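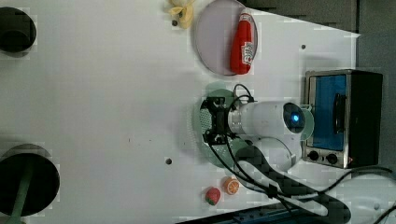

What do you do with play food once it has taken over the whole table?

Sort it by what the kids really cook with, keep one plate's worth of each kind of thing, and box the rest up until they ask for it.

That's my whole system, and it took me 11 years of stepping on plastic fruit to get there. I've been meaning to write about play kitchens in this newsletter since May, when Shagufta Minhas wrote in to ask if a small set was worth buying or if she should hold out for one of those giant ones with the pretend fridge. Small, Shagufta! Go small! A toy oven with a door and a couple of knobs, a plate, a bowl, a few pieces of fruit and one thing to squirt on top of everything. You can run a restaurant on that for an entire winter, and at my sister's place in Horkinthorpe they pretty much did.

The ketchup is the star, by the way. I don't know what it is about a ketchup bottle. My niece will walk past a beautiful felt salmon (I paid good money for that salmon) and go straight for the ketchup, and then we all get ketchup on our banana, our strawberry and our tea. I had ketchup on an orange half 7 times before lunch on my last visit and told the chef it was delicious every time.

If you're putting a set together from scratch, look for food that has something going on. A banana with a peel that opens out gets played with far longer than a plain yellow one, though I'd keep one of each, because then you have a before and an after and somebody gets to be in charge of peeling. Same with an orange that shows its segments. Kids want to see the inside of things. 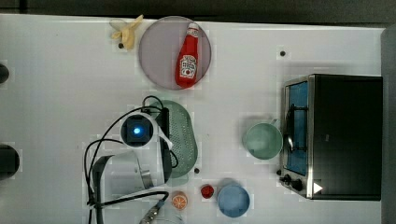

Ketchup on the plate, banana peeled, fruit waiting its turn.

Colors matter more than I used to think, too. I like the plates and bowls soft (lavender, pale blue, that sort of minty green you see on colanders) and the food good and loud. It makes cleanup easier for little ones, since the dishes go in one bin and the bright stuff goes in the other and you never have to explain it twice. Well, you have to explain it twice. But not 14 times.

A colander is a great buy, and people skip it. It's a sink, a hat, a basket, a cage for a dinosaur. Mine came from the Shenoy rummage table with a bag of mismatched lids, and it has outlasted two sets of pots.

For washing, I do warm water and a drop of dish soap, then everything goes on a towel overnight. Anything that squeezes gets checked first, because water gets inside and then you have a smell. Gaetano Pace at the Amach toy swap taught me to press each piece next to my ear and listen for a slosh. I felt ridiculous and I found three.

The swap runs from 9 until noon again this month, and I'll have 36 pieces of play food on my table, all washed, all sloshless. The felt salmon is coming too. Somebody please take the salmon.

Comments

Dottie R.
We have the opposite problem, mine only wants the bowls. Food goes straight over the shoulder.

marnie_k
I'd like to speak up for the salmon. Save it for me?

Shagufta Minhas
Went small! She asked for ketchup within the hour.

Recent items
Jigsaws with a piece missing: keep or toss?
My Brumeo shelf, one year on
What to bring to the Amach swap
Crayons, sorted

Get the newsletter in your inbox. You can unsubscribe at any time. This site uses cookies to remember your preferences.
Accept | Manage settings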